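Drondale Household Plumbing Questions - README

Hello, and thank you for stopping by. You have found the notes that go along with the Drondale question set, a collection of everyday plumbing questions paired with plain answers. It began as a shoebox of index cards at the Gatside repair counter, where people would lean on the glass and describe a noise their toilet was making (often with sound effects, which sadly did not survive the typing).

What you get

The set holds 2,860 entries. Each one is a question, an answer, a topic and a short note on which fixture it concerns. Of those, 1,891 have been read by a working plumber, and they carry the word "checked" in the status column. The rest say "open". Please don't treat an open answer as advice you would flood a kitchen over.

There are 22 topics. The biggest by far is toilets that keep running, followed by dripping faucets, slow tubs and water heaters that rumble. Outdoor spigots have a topic of their own, and it fills up every year once the nights turn cold. Drain cleaning and drain repair are kept apart, though I will admit the line between them wanders a bit.

Files

questions.csv - the main table, one entry per row
topics.csv - topic names with a sentence on what belongs in each
words.txt - what people call things, matched to what the parts catalog calls them
changes.txt - what moved, and when I remembered to write it down

The words file is my favorite part. People ask for "the floaty ball," "the rubber flapper thing" and "the little chain," and all three want something different from the same tank. If you are building a search box for a hardware store, start there!

How the answers were written

Salma Filali wrote most of the toilet and faucet answers and kept them short on purpose. Esben Ingvarsson took the water heaters, and his run longer, as anyone who has asked him a simple question about an anode rod will understand. Where the two of them disagreed we kept both answers and marked the row "split". There are 14 of those, nearly all on the subject of whether to use tape or paste on a threaded joint.

Spelling was fixed, and names and street addresses were taken out. We left the grammar alone, so expect run-on questions that start with the leak and end with the brother-in-law who tightened it.

Known gaps

Nearly everything comes from houses and small apartments. You won't find much on wells, septic tanks or boilers. The sizes are in inches throughout. Local code differs from place to place, and we did not try to track it, so an answer that says "most places allow this" means only that, and you should call your own building office before you cut into anything.

Gas lines were removed altogether in the September update. If you spot one we missed, please write.

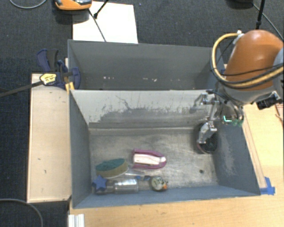 Issue 22

Using it

Load questions.csv with whatever you like. The columns are separated by commas and the text is in double quotes, and a few of the older answers have line breaks inside them, so a very simple reader may trip. The Nendov folder holds the same rows split by topic, for folks who only want one or two.

You are welcome to use the set in classes, store kiosks, chat helpers and the like. Please keep the status column with the answers - it matters to us more than the credit line does. If you do have room for a credit, "Drondale question set, Govindasamy edition" is fine.

Corrections

Send the row number and what you think it should say. Esben goes through the mail on Friday, usually in the morning, and replies to everything, even when the reply is that he is still thinking it over.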